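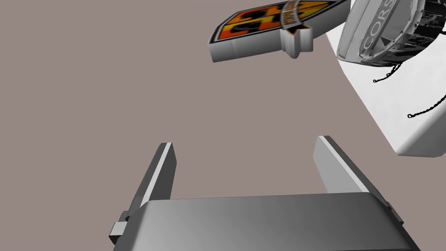

Two fingers and a palm, rendered in gray.

2018-06-26

Quick one tonight, I have to be up early. Went to see the painted ceiling at Humside chapel finally. Only been meaning to for three summers.

So. Small building, white clapboard, former Methodist, now shared by two congregations who split the heating bill and apparently not much else. You walk in and look up and there it is. Blue. So much blue. Stars in gold leaf, 142 of them according to the leaflet, and I did not check because my neck gave out well before that.

The painter was a member, not a trained artist. Sign painter by trade. He did it over 10 winters when there was no outdoor work, lying on planks, and he never signed it. The name isn't in the leaflet either which annoyed me. Gilmar Vieira, who gave the tour, thinks the family asked for it to be left out. Modesty or a quarrel, he wouldn't say which. I have a guess.

What I loved: the corners. Everybody talks about the stars but the four corners have these little scenes, a well, a boat, a lamp, a loaf. Very plain. Almost like shop signs, which I guess makes sense. The lamp one has water damage and a brown ring right through the middle of it. Fixing it is going to cost more than the roof did, Gilmar says.

Montri Klinhom came along, he grew up around Buddhist temples with murals on every wall, and he was a lot less impresed than me at first. Then he sat in the back pew for a good half hour and didn't say anything. On the drive home he said the boat was facing the wrong way. Toward the door. Every other figure faces the front, the boat is leaving. I'd missed that completely.

Still thinking about it.

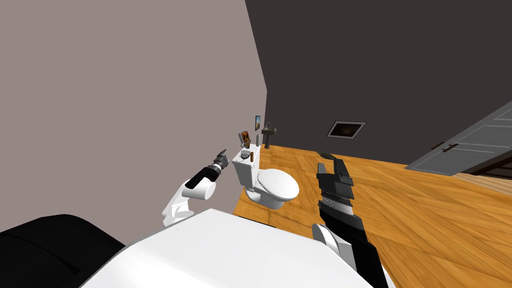
Rendered bathroom, two arms, wooden floor.

Practical stuff. Open afternoons through the end of June, then by request. Donation box by the door, cash only. Bring binoculars!! I didn't and I'm sorry I didn't. Parking is on the grass and the grass is mostly mud.

The hymn board still has numbers up, 84 and 3 and one I couldn't read. Different hymnals for the two congregations so who knows whose they were.

Also there's a second painted chapel supposedly, out past Chettiar, same hand maybe. Gilmar has seen one photo of it. Montri wants to go look and so do I, will write it up if teh road is passable. If you've been in there email me please.

Ok bed.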